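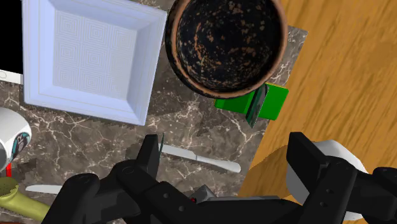
My teacher says marble used to be seashells and I don't believe her, one reader wrote to us. A rock is a rock, the letter went on, and you can't turn a shell into a floor.

Your teacher is right. It takes a very long time, and there are a few steps in the middle.

## First there is a warm sea

Many sea animals build shells. Clams do it, snails do it, and so do creatures too small to see without a microscope. They take a mineral out of the water and use it to make something hard. The mineral is called calcite, or a close cousin of it.

When the animals die, the shells sink. They break up and pile into a thick, pale mud on the sea floor. More mud settles on top of that. The layers at the bottom get squeezed until the water is pushed out and the bits stick together. Now it is a rock called **limestone**.

You can often find fossils in limestone. The old harbor wall at Pondarness is built of it, and there are curled shells all along the lower steps.

## Then the rock gets cooked

Earth's outer layer is broken into huge pieces called plates. (These have nothing to do with dinner.) The plates move very slowly, a bit like your fingernails growing. When two of them push together, rock near the edges can be folded and shoved deep underground.

It is hot down there. It is also crowded, with miles of rock pressing from above. Limestone in a place like that does not usually melt. It stays solid, but the tiny crystals inside it start to change. Small ones join up into bigger ones, and the bigger ones lock together like puzzle pieces. The shell shapes mostly disappear.

After that, the rock is **marble**. Scientists call it a metamorphic rock, which means a rock that has changed its form. Slate is another one. It starts out as mud, or sometimes volcanic ash.

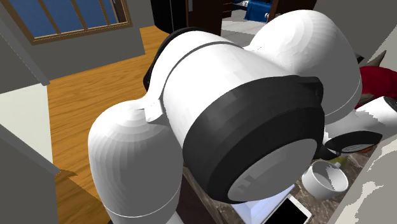
Hot melted rock can do the same job. If a big blob of it pushes up next to some limestone, the limestone closest to it bakes. Farther away, where it is cooler, the limestone stays as it was. A geologist can sometimes walk across a hill and step from one kind to the other.

## Where the stripes come from

Pure marble is white. Most marble is not pure, though, and the extra things in it make the colors.

- **Pink, red, or yellow** usually comes from iron, the same metal that makes rust.
- **Gray or black** often comes from carbon left behind by living things.
- **Green** comes from minerals such as serpentine.

Some of the stripes were layers of clay or sand in the limestone. When the rock was squeezed and bent, the layers bent too, and that is why they can look like swirls in cake batter. Other stripes, called veins, began as cracks. Water seeped in, carrying minerals with it, and the minerals filled up the gaps.

There is one more thing to know. In shops, people use the word "marble" for nearly any stone that can be polished and has a pattern. Some of it is plain limestone. Some countertops and floor tiles only have a marble pattern printed on them — you may spot the same swirl turning up again and again.

## Getting it out of the hill
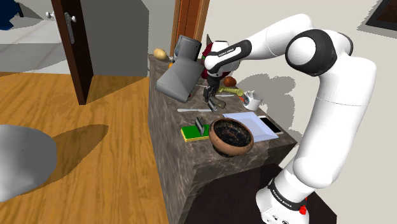
PRARKOV, June 26, 2021 — The Şimşekoğlu quarry looks like a giant staircase cut into the hillside. Workers drill holes into the rock and thread a long wire through them. The wire is studded with tiny bits of diamond. A machine pulls it around in a loop, and water runs over the cut to keep it cool and hold down the dust.

A block the workers cut in January weighed roughly 20 tons. It went by truck to Zondby, where saws sliced it into slabs 2 centimeters thick. The rough slabs were then rubbed with finer and finer grit until they shone.

## Try it: the fizz test

You need a grown-up, some white vinegar, a dropper, and a small piece of limestone or marble that no one wants to keep. Do not use the kitchen counter.

1. Put the stone on a saucer.
2. Scratch one spot with a nail to make a little powder.
3. Drip vinegar on the powder and look closely.

Small bubbles mean the vinegar is reacting with calcite and making carbon dioxide gas. Try a piece of eggshell next. It is mostly calcite too.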